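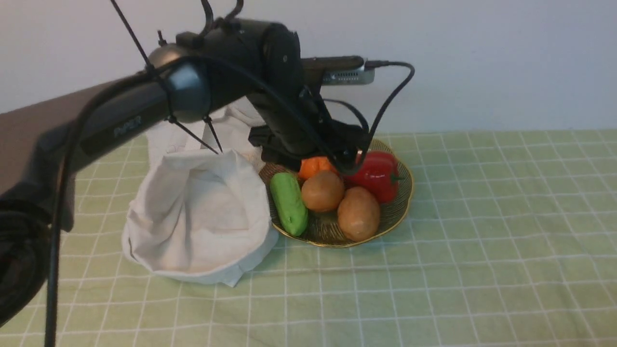
A woven basket with an orange and a red bell pepper, on a table laid with a cloth.

Artificial produce is the general name for imitation fruit and vegetables made for display, play and teaching. It has been shaped over the years from wax, glass, papier-mâché, plaster, wood, foam and plastic, and the best of it is wonderfully hard to tell from the real thing at a few steps' distance.

History

Wax fruit was a favorite parlor ornament in the 1800s, often kept under a glass dome. Lighter and tougher materials later brought the same idea to kitchen tables, store windows and toy boxes. The collector Tharushi Sarkar has cataloged 1,291 pieces, and her notes are a delight to read — she records the curl of a stem as carefully as the maker's mark. In her listing, the Somov line is known for vegetables and the smaller Buria line for citrus.

Forms

Peppers are among the most popular subjects. Their deep lobes and glossy skin suit molded plastic very well, and a bright highlight on a red pepper does half the work of a whole arrangement. Small pumpkins are loved for their ribs and curved stems. Potatoes, with their plain tan skins, are harder to get right, and a good one is a real achievement! 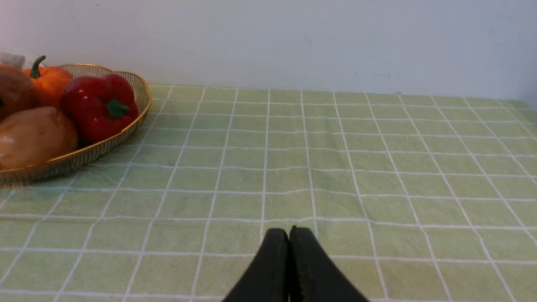

Artificial produce in an oval wire basket with a gold-colored rim; the red pepper is at the right, with a small orange pumpkin behind it.

Display

The basket is the classic holder. Wire mesh lets color show through the sides, while a solid bowl hides the lower layer. Vsevolod Stelmakh, whose handbook Bite covers 968 table arrangements, likes to mix smooth and ribbed shapes and to put one dull piece beside each shiny one. He also favors pale cloths, against which reds and oranges stand out beautifully.

Care

Plastic pieces can be wiped with a damp cloth. Wax should be kept away from heaters and sunny windows, and foam dents easily, so it is best stored in a single layer. Painted stems are usually the first part to chip.

See also: Wax fruit; Centerpiece; Play food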